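I'd expected the cable tidying workshop at Flirkmont to be a quiet affair, and then the owner met me at the door with a roll of tape round each wrist (she'd forgotten they were there!).

"People shove leads in a drawer and hope," she told me, clearing a space at the bench. "A long, loose loop is what you want. Tight bends are what kill them."

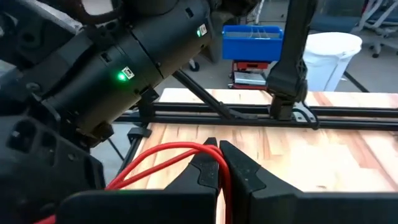

She's fond of red cable, mostly so she can find it again, and she won't have black ones near the Varnis kits if she can help it. I asked how many leads she'd sorted since December. "Almost 757," she said, laughing, "and I've still got a crate of them under the stairs."

I went home and did my own drawer that evening.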